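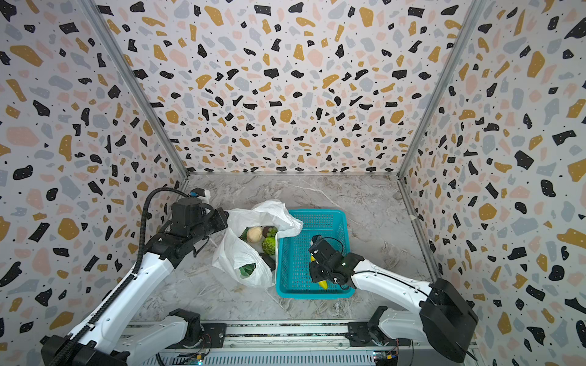
Can I use the Tosell pasting table for paste-the-wall paper too?

It works well for both kinds. With paste-the-wall paper you use the table only for measuring, matching and cutting, so the top stays clean and you can skip the wipe-down between drops.

Tosell Folding Pasting Table with Straightedge

I've hung wallpaper on doors laid over sawhorses, on a dining table under a shower curtain and once on an ironing board (please don't). When Ctibor Zelenák brought the first Tosell into the shop and opened it up on the floor between the paint racks, I wanted one before he had the second pair of legs out. It's a simple thing, done carefully, and it makes a long day of papering so much more pleasant!

The top is birch plywood in three hinged sections that open out to 60 inches. The hinges sit below the surface, so there's nothing for a wet sheet to catch on and no ridge under your knife. All the long edges are rounded over by hand. Run your palm down one and you'll see why we like it: paste brushes slide off it, paper folds over it without a crease, and your hip doesn't complain by lunchtime.

What comes with it

Folding table, top and legs in one piece
44-inch aluminum straightedge with a cork back
Leg blocks, one set
Canvas carry strap
Printed setup card

The straightedge deserves a few words of its own. Most of them are either so light that they skate when you lean on the knife or so heavy that you stop picking them up. The one in the box has a raised lip along the finger side and enough cork underneath to stay where you put it, even on vinyl. The inch marks are cut in, so they'll still be readable after years of wiping. Mine has a paint drip across the first foot and I've grown fond of it.

Height and legs

Out of the box the top stands 28 inches from the floor. Shorter people tend to find that just right and leave it alone. If you're taller, push the leg blocks onto the feet and you gain another 3 inches, and what a difference that makes to your lower back. Xiuying Gu, who teaches our Saturday-style basics class on whatever day the room is free, uses hers without the blocks for pasting and with them for cutting. I thought that was fussy until I tried it.

The legs lock with a sliding brace that clicks at both ends. Listen for both clicks. If one side hasn't seated, the table will feel fine with dry paper on it and start to sway as soon as you put some muscle into the brush. On an uneven floor, unscrew the rubber foot that's floating until it touches.

Looking after the top

Plywood and wallpaper paste get along, up to a point. The factory finish is two coats of water-based varnish, which handles splashes and the usual smears along the edge. Wipe paste away with warm water and a sponge while it's still soft, and dry the hinges with a rag before you fold it. Paste left in the hinges sets like toffee, and then you're standing in a hallway at night with a kettle and an old toothbrush. Ask Peter Polák, he'll tell you the whole story whether you have time or not.

If you mostly work with clay-based paste, give the top an extra coat of varnish in the first year. We keep Prendareck clear satin behind the counter for this and it brushes out beautifully. A small can leaves plenty over for a stool or a shelf.

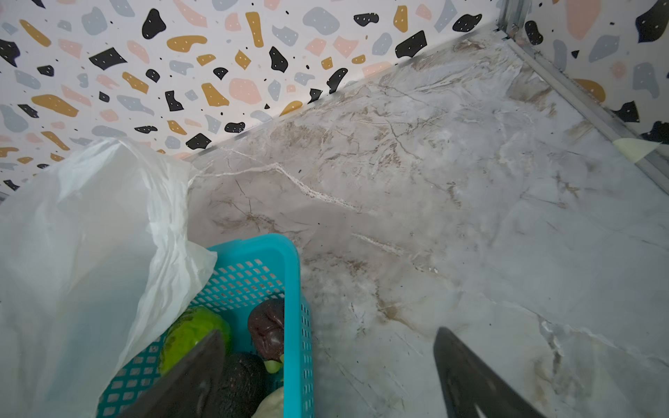

Small repeats are where a good table really earns its keep. With a big floral you can spot your match from across the room, but a scattered pattern of little chips or dots looks correct in several places and is only correct in one. Lay the new length face up beside the last one, slide it until you find the match at the top, then walk down to the other end and check it there as well before you cut anything. Mark the back of each piece with an arrow for up. Soft pencil, never ballpoint, which creeps through pale paper weeks later.

Corners need their own piece. Measure from the last seam into the corner at the top, middle and bottom, take the widest figure, add a sliver to wrap around, and cut the strip on the table with the straightedge. The leftover part starts the next wall against a fresh plumb line. You'll lose a tiny bit of pattern in the corner and your eye will forgive it. Behind a counter or a sink, run a fine bead of clear sealant where the paper meets the worktop after everything has dried, and choose a wipeable vinyl if there's going to be cooking nearby.

Booking and pasting

For paste-the-paper types, line the sheet up with the far edge of the table, letting it overhang by a hair, and brush from the middle outward. Then pull it toward you and do the near edge the same way. That keeps paste off the top and off the face of the paper. Fold both ends in toward the center, pasted side to pasted side, and let it rest for as long as the label says. Long drops can hang over the end of the table while you paste the first half. The rounded edge is wonderful for this.

Goes well with

Lulta pasting brush, wide, natural bristle
Lulta seam roller, soft rubber
Vrabec snap-blade knife and a box of spare blades (buy the spare blades!)
Vrabec plumb bob with chalk line

A note on blades: change them far more often than feels reasonable. Damp paper tears the moment an edge goes dull, and it always seems to be the last good piece on the roll.

Borrow before you buy

We keep one Tosell for lending, the scruffy one with green tape on the strap. Members of the tool library can take it for some 3 days, and Hnat Palamarchuk at the front desk will show you how the brace works. Bring it back with the top wiped, please.

Spare feet, blocks and straightedge cork are all stocked separately. Hinges are fitted in the workshop by Kazimír Čierny, so bring the whole table in for those.

Page updated 2025-01-01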